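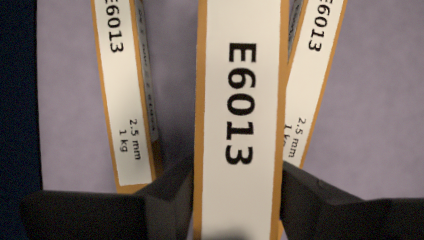 Why does the planner need the direction of the label, when the pose of the box is already estimated?

Because the box has almost the same shape at its two ends, the pose estimate alone leaves two solutions which differ by a half turn, and the printed text is the cheapest cue to choose between them.

### 4.2 Resolving the long-axis ambiguity

In Section 4.1 we described how Patano, our perception module, fits a cuboid to the segmented points of each box. The fit is good along the two short axes. Along the long axis it has two problems. The first one is the half-turn ambiguity mentioned before. The second one is that from a wrist view the box often continues outside the image at one or both ends, so its center can not be computed from the visible points. In the early version of the system we took the centroid of the visible part as the grasp point, and the two grippers then arrived with an unequal distance to the box center. The box could be lifted, but it rotated during the transport and its final position was off.

The present version uses the label as follows. A text detector is run on the wrist image and returns oriented regions, each with a reading direction. We keep only regions that lie inside the mask of the target box. The large product code, "E6013" on the electrode boxes, gives the reading direction with high confidence. The small lines "2.5 mm" and "1 kg" are used only when they are found in the same mask as the code. In this case the order of code and small lines along the axis is compared with the stored label layout, and the sign of the axis is fixed. When only the code is found, the reading direction alone decides.

We want to point out that all boxes carry the same code. The text therefore says nothing about which box is the target. The identity is kept by the tracker of the scene camera, and the wrist view never changes it. An earlier attempt to let the wrist view re-assign the identity was removed after Behrouz Mirzaei found that it switched targets when two boxes overlapped in the image.

### 4.3 Bimanual grasp planning

After the axis is fixed, the Mikovico planner places one grasp near each end of the box. Both grasps are offset inwards from the end by the same margin, which is a parameter of the task file. The closing direction of the fingers is across the narrow side. Candidate grasps are then checked for collision with the neighboring boxes, the tray and the other arm.

The two arms are planned in one joint configuration space and not one after the other. We tried the sequential method first, and it is faster, but the second arm often had no free path to its end of the box once the first arm was in position. With the joint search the planner is given a budget of 60 seconds per grasp pair. If no path is found in this time, the pair is rejected and the next one is taken from the list. 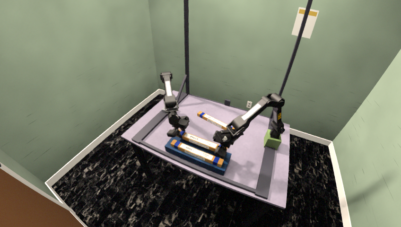
**Figure 5.** Simulated two-arm cell with three long boxes, the blue tray and the green container.

The scene of Figure 5 is built in Uleo. The middle box lies parallel to the tray, along its far side, with one gripper at each end. This arrangement is difficult for the collision check because the front box and the middle box are both close to the tray, and a small error in yaw already brings a finger into its volume. The rear box, which lies on the open table, is an easier target for the left arm, but the wrist of the right arm can hide one end of it from a distant viewpoint.

For this reason the pose of every box is updated again just before the fingers close. The update may change the yaw and the position along the long axis. It may not change the sign of the axis — a late change of sign would exchange the roles of the arms, and the planned paths would no longer be valid.

### 4.4 Remaining errors

We ran 900 simulated episodes with random box positions. In 37 of them the sign of the axis was wrong at the moment of the grasp. We looked at these episodes by hand. Most have a code that is partly outside the wrist image together with small lines hidden behind a neighboring box, so that neither rule of Section 4.2 has enough information. Florian Reisinger proposed to move the wrist by a short distance along the box before deciding. This is implemented, but it was not active in the runs reported here.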